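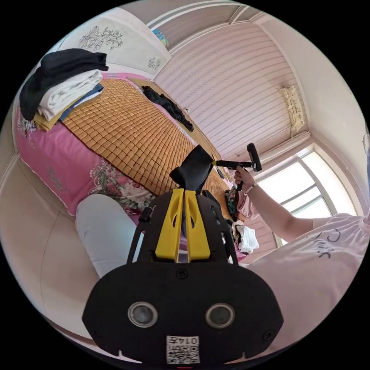 Review: Batgate hand gripper, used by our student robotics club
Written by Wael Metwally, February 6, 2019

Our club bought the Batgate in December for the household project. The students guide the gripper by hand through small jobs at home, for example sorting and folding clothes, and the recordings go to the group that trains the arm. I am the second adviser of the club, and English is my third language, so please excuse if I am too exact.

Assembly took one evening. The instructions are short and the drawing for the fingers is printed too small — Seraina Widmer, our oldest student, made a bigger copy and taped it inside the box lid. After that it went well.

The yellow finger plates are the best part. They stay parallel, and they hold a sock or a thin T-shirt without pulling it. With heavy things, like jeans, they slip. We lost 20 recordings in this way before we changed our list of clothes.

I am less happy with the weight. The rear housing is wide, and a student of 14 years gets a tired wrist after one folding session. We now change hands every five recordings. The black housing also shows every fingerprint, but this is only my taste.

Support from the seller, Dramani, was polite and slow. I asked for spare screws and waited six days.

For a club I can recommend it, if your tasks are light. For a competition I would first borrow one and try it with your own objects. We will order a second one in spring, if the school agrees to the price.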